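The fault that stopped work at Bollside in September was first put down as a training problem. The engineer who runs the firm's simulation work says that cost the team two weeks.

Bollside writes control software for kitchen robots. The job in question was a plain one: the arm goes to a plate on a worktop, takes it by the rim and lifts it. It had been tried many times in simulation before a real arm at the Imden workshop was allowed near any crockery.

"In simulation it was doing well," the engineer says. "Then on the real arm, on the third day, it pushed down into the worktop and kept pushing. The force limit should have stopped it at 40 newtons. We logged 88."

The plate broke and one finger was bent. The operator was standing outside the marked area and pressed the emergency stop. There were no injuries, but work on the real arm was halted that afternoon. 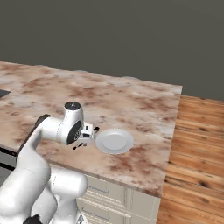
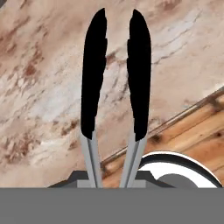 The first suspect was the camera. The software relies on two views, one of the whole arm and one from close to the gripper, and the team thought the two had drifted apart in time, so that the arm was acting on an old picture. They spent several days checking timestamps and found nothing wrong. Attention then moved to the approach itself. With the hand down beside the plate and one finger just above the marble, there is very little height to spare, and a small error puts the fingertip into the stone.

"We kept looking at that gap," the engineer says. "It is a tight approach, and we were sure the arm had simply learned to go too low. So we retrained it to come in higher. It did the same thing again, on a foam block this time, thank goodness."

The cause was found by a colleague at Annamalai, the company that supplies the force sensor, who asked for the raw logs. After a restart, the sensor took its zero reading while the arm was still moving to its start position. If the arm was moving quickly enough, the zero was wrong by nearly half the limit or more. The safety check was reading the corrected figure and believed the force was well under the line.

"The check was working exactly as written," the engineer says. "It was comparing a bad number with a good limit."

Simulation could not have shown the fault, as the simulated sensor started at a true zero every time. The engineer is blunt about this. "We had modelled the worktop, the plate, the cupboards, the floor. We hadn't modelled the sensor being wrong. I signed that off."

Three changes have been made. The arm now has to be still for 2 seconds before the sensor is zeroed. A second check watches the motor current and does not use the force sensor at all. The simulated sensor is given a random offset at the start of each run, and any run where the arm presses on through the limit is marked as a failure even if the plate is lifted.

The last of these was unpopular. Success rates in simulation fell sharply and a demonstration planned for a customer in Prerville had to be put back.

"They weren't pleased," the engineer says. "I sent them the force plot and they stopped asking for a date."

Work on the real arm has started again at reduced speed, with melamine plates. The bent finger is still in a drawer at Imden, and the engineer would like the sensor manual changed as well. Annamalai has agreed to add a warning about zeroing during movement to the next edition.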